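Counting the Heat That Leaks Out of Mustthorpe

Wed 9 October

Mustthorpe has a climate plan, as most towns its size now do. The plan sets a target for cutting emissions from buildings and says very little about how anyone will know whether the target has been met. The gap is a technical one, and it is common.

Most towns estimate building emissions from fuel sales. The method is cheap and it works at the scale of a county. At the scale of a street it fails. A mild January lowers gas use in every house, insulated or not, and the saving gets credited to whatever program happened to be running.

The Plinis project takes a different route. It logs indoor and outdoor temperature in 44 homes, along with metered energy, and works out a heat loss figure for each one. Weather is then removed from the result. Pomov, the firm that supplies the loggers, reads them every 11 minutes — more often than the method needs, but storage is cheap.

Two problems remain. The first is sunlight, which warms a room without showing up on any meter. The second is air leakage, which changes with wind speed and is hard to separate from loss through the walls. 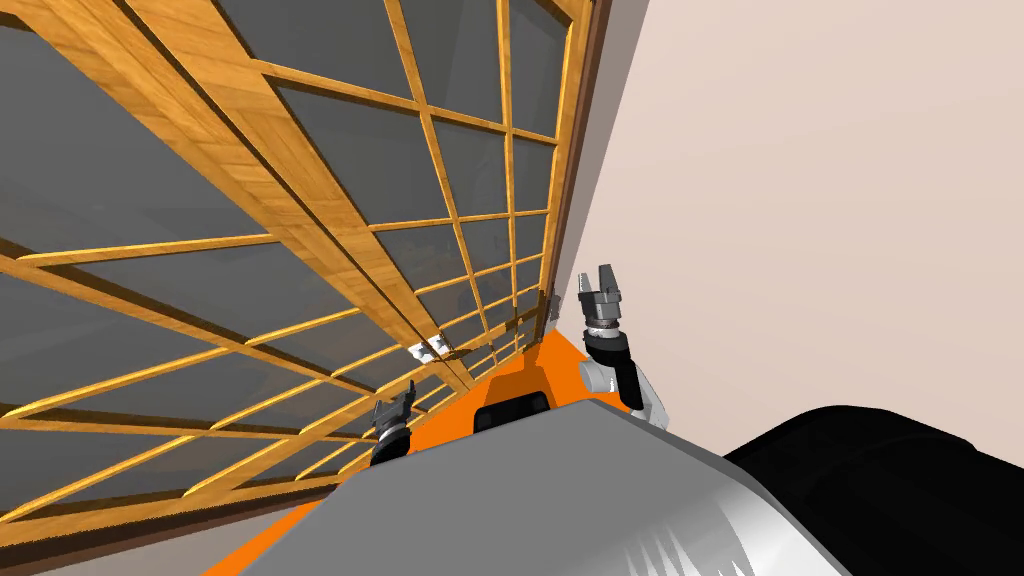
Air leakage is usually handled with a fan test, done once and treated as fixed. The project's engineers think this is a mistake in older houses. Joints move with the seasons as wood takes up and gives off moisture. A wooden double door with many panes has a long total length of joint, and the seam where the two leaves meet is one more path for air. A single test in fall will not describe such a door in late winter.

The Wu model, used for the final figures, allows leakage to vary by month. It needs a full year of data before it settles. Until then the town will go on reporting fuel sales, with a footnote.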